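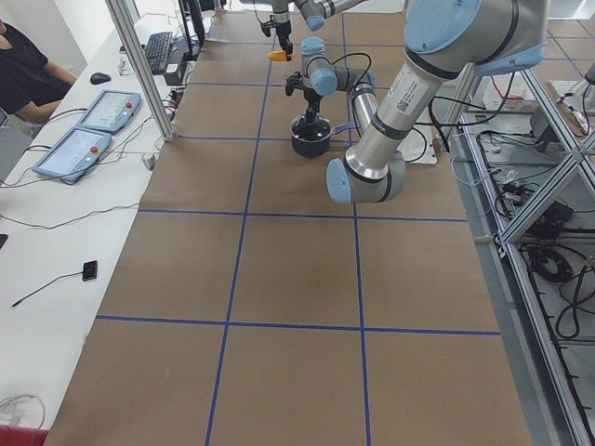 Two arms at the taped worktable, one with its gripper over a navy bowl, with both teach pendants within reach on the desk.

Smaranda Nistor has a stack of paper on her knee and a number she keeps coming back to: 1,832. That is how many demonstrations her group at Getari recorded before November, each one a person steering the arms through a small kitchen-table job so that a machine might later do it alone.

Of those, 688 were thrown out. The operator paused too long, or a gripper closed on air, or the bowl ended up in the next square over.

"People hear 'the robot learned it' and picture a kid watching its mother," Nistor says. "What we have is a person driving, very slowly, all afternoon."

I have read a good many cheerful announcements about this kind of work, and I came to the lab wanting to know who does the driving. The answer is five operators, trained in-house, who work in shifts and are hard on their wrists. Their hours don't appear in the sales deck from Prukato, the company paying for the project. The deck says the system "picks up new skills in minutes."

Nistor winces at that line. The shortest task took 600 demonstrations before she would let anyone outside see it, and it still struggles when the bowl is swapped for a wider one.

She does believe in the method. Guiding an arm beats writing code for every reach and grasp, she says, and I think she's right about that. I'm less sure about the next step – the one where Prukato sells this to restaurants that can't spare anyone to drive.

Contact the editors | © Stemetetti Magazine. All rights reserved. | Back to top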